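시뮬레이션 주방에서 그리퍼 비교할 때 평행형이랑 적응형 중 뭐부터 해봐야 할까요?

질문 | 로봇팔/그리퍼 게시판 | 작성일 2026년 8월 3일
태그: 그리퍼, 시뮬레이션, 매니퓰레이션, 문 열기

안녕하세요, 여기 글은 늘 읽기만 하다가 처음 올려봅니다. 7축 팔 하나를 시뮬레이터에 올려놓고 주방 과제를 돌려보는 중인데 너무 재밌어서 요즘 퇴근하면 이것만 합니다!

과제는 두 가지예요. 하나는 상부장 문을 손잡이로 잡아서 여는 것, 또 하나는 열린 장 안에 손을 넣어 작은 물건을 꺼내는 것. 지금은 Drakia 평행 그리퍼 모델을 쓰고 있고, Roltedska의 적응형(손가락 마디가 물체를 감싸는 타입)도 모델 파일을 받아놨습니다. 그리퍼마다 문 열기를 40번씩 돌려서 비교하려고 해요.

Drakia로 먼저 해보니 손잡이를 잡는 것까지는 잘 됩니다. 그런데 문이 반쯤 돌아가면 손끝이 손잡이 위에서 미끄러지거나, 손목이 한계각에 걸려서 팔 전체가 부르르 떨어요. 마찰계수를 올리면 덜 미끄러지는 대신 떨림이 더 심해지고요.

궁금한 건 이렇습니다.
그리퍼를 바꾸면 나아질 문제인지, 아니면 제어기 쪽을 먼저 봐야 하는지.
좁은 장 안에서 물건 꺼낼 때 적응형이 손해인지.
손목 카메라를 달면 그리퍼 비교 결과가 흔들리는지.

실기는 아직 없고 시뮬만 있습니다. 미리 감사드려요.

댓글
ㄴ 제어기가 위치 제어인가요 임피던스인가요? 그게 제일 중요할 것 같은데요
ㄴ (글쓴이) 위치 제어입니다. 시뮬레이터 기본값 그대로 썼어요

답변 1

적응형 쓰세요. 저는 Roltedska로 바꾸고 나서 문 열기는 신경 안 씁니다. 감싸 쥐니까 웬만하면 안 빠져요. 모델 파일 받을 때 손가락 관절 댐핑이 0으로 되어 있는 버전이 있으니 그것만 확인하시고요.

댓글
ㄴ 손잡이 모양 따라 다르지 않나요? 납작한 매립형 손잡이에서는 적응형이 힘을 못 쓰던데요
ㄴ (답변자) 아 그건 맞아요. 저는 봉 손잡이만 해봤습니다

답변 2 (채택됨)
답변자: Dolores Wojcik

비슷한 비교를 7월 내내 하고 있었던 터라 반가워서 길게 씁니다. 이거 정말 재밌는 과제예요!

먼저 떨림은 그리퍼 탓이 아닐 가능성이 큽니다. 문은 경첩을 중심으로 원호를 그리는데, 순수 위치 제어는 계획한 궤적에서 조금만 어긋나도 문이랑 힘겨루기를 합니다. 마찰을 올렸더니 더 떨렸다고 하셨죠? 미끄러지면서 빠지던 오차가 갈 데가 없어진 거예요. 저도 똑같이 당했습니다. Camacho 제어기의 임피던스 모드로 바꾸고, 문을 당기는 방향은 단단하게, 손잡이 축 둘레의 회전은 아주 무르게 잡았더니 같은 평행 그리퍼로 떨림이 싹 사라졌어요. 그 순간 의자에서 일어났습니다 ㅎㅎ

제어기를 고정해 놓고 그리퍼만 바꿔 돌린 제 기록을 옮겨볼게요. 세로로 긴 봉 손잡이 기준, 그리퍼마다 41회입니다.

평행형: 실패 7회. 대부분 접근 단계에서 손끝이 손잡이를 치고 지나간 경우. 잡고 나서는 안정적.
적응형: 실패 2회. 접근 오차를 잘 받아줌. 대신 놓을 때 손가락이 손잡이 뒤에 걸려서 문이 따라오는 일이 있어 후퇴 동작을 따로 짜야 했음.

문만 보면 적응형이 낫습니다. 그런데 장 안으로 들어가면 얘기가 달라져요. 적응형은 벌렸을 때 폭이 커서 문 모서리나 선반 옆판에 마디가 먼저 닿습니다. 작은 병 옆에 다른 물건이 붙어 있으면 감싸려다가 둘 다 밀어버리고요. 평행형은 손끝이 얇아서 문 가장자리를 지나 비스듬히 들어가는 자세가 훨씬 잘 나옵니다. 꺼내기 과제는 저는 평행형에 한 표예요.

손목 카메라는 비교가 끝난 뒤에 다세요. Grostard 카메라 마운트 모델을 붙여봤는데 손목 둘레가 두꺼워지니 열린 문이랑 충돌이 잦아졌습니다. 그리퍼 차이인지 마운트 차이인지 구분이 안 돼서 하루치 기록을 버렸어요. 꼭 필요하면 두 그리퍼 모두에 같은 마운트를 같은 위치로 달고 처음부터 다시 돌리시고요.

순서를 정리하면 임피던스로 바꾸고, 지금 있는 평행형으로 40회를 다시 돌려 기준을 잡고, 그다음 적응형입니다. 초기 자세랑 난수 시드도 두 그리퍼에 똑같이 주세요. 충돌 메시는 간략화된 걸 쓰지 말고 손끝만이라도 원본으로 바꿔보시길. 간략 메시는 손끝이 뭉툭해서 평행형이 억울하게 집니다.

결과 나오면 꼭 올려주세요. 봉 손잡이 말고 다른 형태에서도 적응형이 이기는지 정말 궁금해요!

댓글
ㄴ (글쓴이) 우와 감사합니다. 임피던스로 바꾸니까 바로 조용해졌어요!! 회전 강성은 얼마나 낮추셨나요?
ㄴ (답변자) 병진 강성의 몇십분의 일까지 내렸어요. 너무 내리면 손목이 처지니까 중력 보상이 켜져 있는지 먼저 보세요
ㄴ (글쓴이) 꺼져 있었네요... 켰습니다

답변 3

위 답변에 거의 동의하고 하나만 보탭니다. 성공률 하나로 비교하지 마시고 접촉력 최대값도 같이 저장하세요. 문은 열렸는데 손잡이에 말도 안 되는 힘이 걸린 경우가 성공으로 잡힙니다. 나중에 실기로 옮길 생각이면 이게 제일 아까워요.

그리고 문이 열린 상태에서 시작하는 꺼내기 과제는 문 각도를 고정하지 말고 조금씩 바꿔보세요. 제 경우엔 손끝은 멀쩡히 들어가는데 팔 중간 마디가 조리대 위 토스터를 건드리는 일이 많았습니다. 그리퍼만 들여다보고 있으면 로그에서 놓치기 쉬워요.

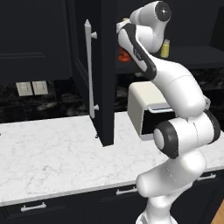

그래서 저는 충돌 판정을 그리퍼, 팔, 주변 물건으로 나눠서 따로 기록합니다. 팔이 부딪혀서 실패한 판은 그리퍼 점수에서 빼고 봅니다. 나누는 스크립트는 짧으니까 필요하시면 댓글 주세요, 정리해서 올려드릴게요!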